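[Groditgate-food] Re: soaking beans, how long really?
09/04/2025

On the list, someone at the Lendholm end wrote:

> I've had two lots of chickpeas come out like gravel. Soaked
> 5 hours, boiled for ages, still hard. Is it the water? Packet
> says overnight but doesn't say what overnight means. Also do
> you salt before or after?

Quick one as I'm out the door in a minute.

5 hours is short for chickpeas. Go 12 if you can. Old beans are the usual trouble though, check the date on the bag, if they've sat in a cupboard for two years no amount of soaking will save them. Mine come from Tamihana, the loose bins not the packets, they get through them faster.

Hard water, yes, makes a diffrence. Pinch of bicarb in the soak. Small pinch! Too much and they taste of soap.

Salt: in the soak, always. The old rule about salt making them tough is wrong in my kitchen anyway.

200 g dry does the two of us for two dinners and a lunch. I cook the lot, freeze half flat in bags. Lentils don't need any of this, red ones are done in up to 20 minutes, so start there if your fed up.

Skoreo order closes Friday by the way, split peas are on it again. Put your name down on the sheet, not by email to me, I lose them.
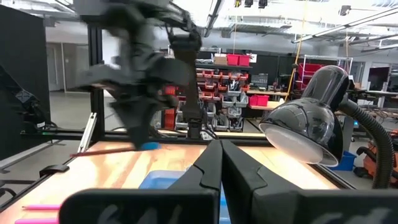

Oh and keep the cooking water. Good in soup, thickens it. Not the soaking water, tip that.

Right, bus.

Recent on this list
- Barley instead of rice, anyone? (319 views)
- Spring greens, what to do with the stalks
- Skoreo order, April sheet
- Oat milk going slimy (204 views)

Comments

Bicarb worked, thanks. Soft in an hour.

Don't agree on the salt but each to their own.

Is the sheet at the Lendholm end as well?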